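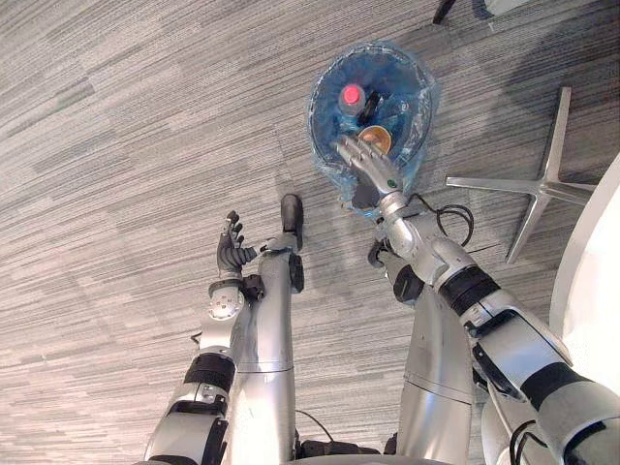 4.2 Striped floors and the things that go missing on them

Of all the surfaces we came across in the 29 rooms of the study, the one that people had the most to say about was gray striped carpet tile. We had not planned to give it a section to itself. Our early notes treat the floor as a kind of background, something to be written down once at the top of the log sheet along with the ceiling height and the number of windows, and then forgotten about. By the second week in the Mulder building, though, so many of the tidying conversations had come around to the carpet (what it hides, what it shows, how it makes you bend down twice) that we went back and added a floor line to every entry in the log, including the ones we had already closed.

Figure 3. Gray striped carpet tile with a clear plastic bag and part of a chair base.

The tile in Figure 3 is a good one to keep in mind while reading what follows. The stripes are fine and run in long bands of light gray, charcoal and off-white, and the seams between the large rectangular tiles meet at slightly different angles, so that the eye never quite settles on one direction. It is a handsome and forgiving floor, and the people who look after such rooms are fond of it for just that reason. Crumbs, lint and the little gray curls that come off an eraser all sink into it visually. Several of our participants told us, with real affection, that a striped carpet always looks as though somebody has been around with the vacuum cleaner that morning.

The trouble comes with the things a person does want to find. Of the 1832 items entered in the log, the ones most often described as "nearly missed" were staples, binder clips, twist ties and clear plastic bags, and of these it was the bags that surprised us. A bag is a large thing compared with a staple. But clear plastic takes on whatever lies behind it, and with fine stripes behind it there is very little outline left to catch the eye, apart from a fold here and there where the light happens to land. On the plain blue carpet at Justalex, the same sort of bag was hardly ever passed over. On the striped floors it was passed over often enough that people had worked out their own remedies, from tying a knot in the neck of the bag before setting it down to dropping a colored card inside it first thing.

Light matters too, and more than we expected. Even within one small stretch of floor, as in Figure 3, there can be a bright part where the stripes stand out crisply and a shadowed part where they go dim and muted. Participants tended to tidy the bright part of a room first and to call it finished. When we asked them to go over the darker patch again, they usually found something, and they were usually a bit cross about it! We are grateful for their patience, because the second pass gave us some of our best material. It also led us to move all later sessions at the Pranetti offices to four in the afternoon, when the sun was off the floor and the room was lit fairly evenly from above.

Chairs deserve a word here as well. The area near a chair base came up again and again as the place where bags, wrappers and dropped pens were left until last. People clear the open carpet, then the edges along the wall, and only then do they roll the chair back and look underneath. In the Stuline rooms, where the chairs were lighter and slid easily, this last step was done almost without thinking. In the rooms with heavier seating it was often skipped altogether, and the items collected there over the following days in a way that our 74 participants found faintly embarrassing when they were shown the logs.

We should be careful about how much we hang on this. The striped rooms in our sample also happened to be the busier ones, with more packing and unpacking going on in them, and a room that sees more bags will lose more bags. We did not have matched pairs of rooms that differed only in their carpet, and we would dearly like to see someone try it. What we can say is that participants themselves blamed the stripes, that they did so in every building where such tile was laid, and that their habits had bent around it in small ways they could describe to us in detail. The next section takes up those habits, beginning with where people choose to put an open bag while they are filling it.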